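Wistmont Equipment Reuse Forum
Board: Desktop Teardown and Parts Recovery
Topic: Order of removal, older tower cases

A_Lecomte
Members are asked to comment on the draft teardown procedure before it is adopted in March. The draft requires the tower to be laid on its side with the side panel off, and the drives to be removed before any work on the motherboard.

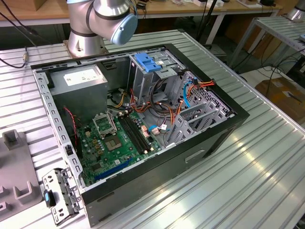 The draft also asks that memory be recorded before the power supply is unscrewed. Comments on either point are welcome.

mvidal_evach
The Evach workshop supports the first point. We do not support the second. Memory can be recorded at the sorting bench, and doing it earlier delays the line. We processed 470 towers last year without that step.

C. Coste
I must disagree with the previous reply. Two of our batches arrived at sorting with no memory record at all. My concern is with the drives, however. The draft does not say whether a drive should stay in its plastic tray. I would keep a drive and a blue tray together as one item until the data has been erased.

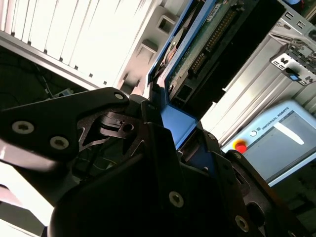
Reading time: 2 min

The tray gives staff something to hold other than the circuit board. It should be separated only after the erasure label is applied.

L_Ilie
Trays left on drives take up space. Our storage boxes hold 36 bare drives and far fewer with trays.

A_Lecomte
Both positions are noted. The tray question will be added to section 2. The memory step remains open for comment.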